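Ground covers for the dry side of the house

Many customers have asked us this season what they can plant on the strip where grass does not want to live. Usually it is the side of the house under the roof edge, where rain does not arrive and the soil is like powder in summer. We have tried several plants on our own strip at Cedberg Nursery, and for this kind of place I would now choose creeping thyme for the sunny part and barrenwort for the shade.

Thyme is sold by us in trays of 50 plugs, and one tray was enough for the whole sunny part of our strip. It must have full sun and soil that drains well. If your soil is heavy clay, mix in coarse grit before planting, as deep as your fork can go.

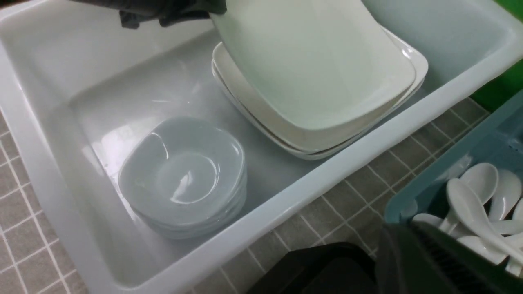 Barrenwort is slower. In the first year it makes almost nothing, and some people lose patience and pull it out. Please leave it. By the second spring ours had joined together, with small yellow flowers on thin stems, and the leaves took a nice bronze colour in the fall. Cut the old leaves to the ground in March, before the new flower stems come up, otherwise you will cut both.

Water is the important thing in the first summer. Even a plant which likes dry soil has no deep roots when it comes from a tray. We water slowly, 2 times a week, in the evening, and in the second summer we stop almost completely.

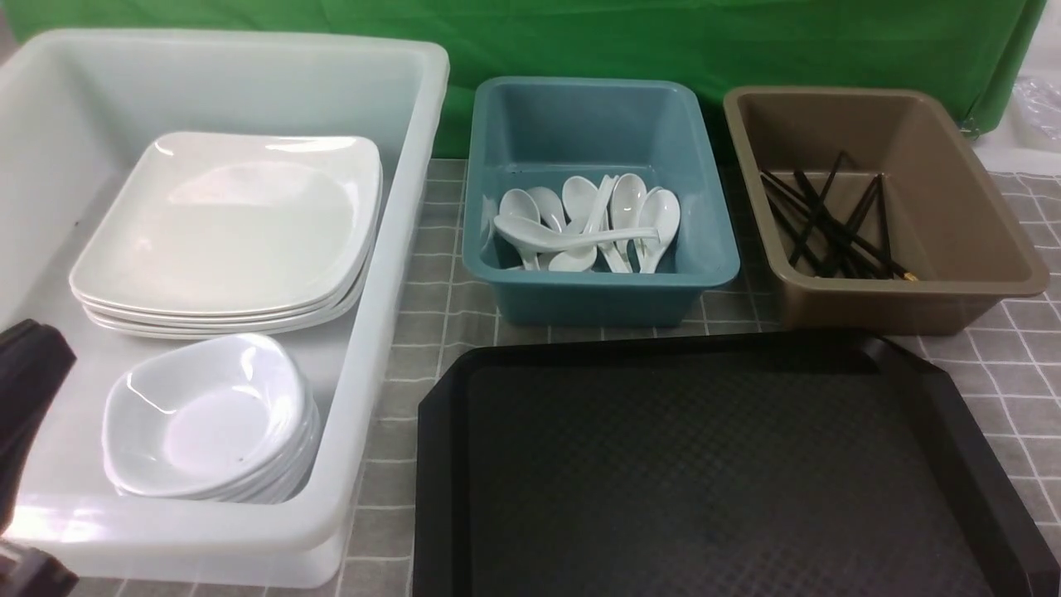 O. Nechyporuk
Perennials and ground covers, Cedberg Nursery

For spacing, I plant the thyme a hand's width apart and the barrenwort a little wider. A thin mulch of fine bark between the barrenwort keeps the weeds down, but do not put bark on the thyme - it holds moisture against the stems and they rot. Small gravel is better there.

The new trays are on the benches behind the Sarora greenhouse from Wednesday. Barrenwort is in single pots only this year, and we have roughly 144 of them.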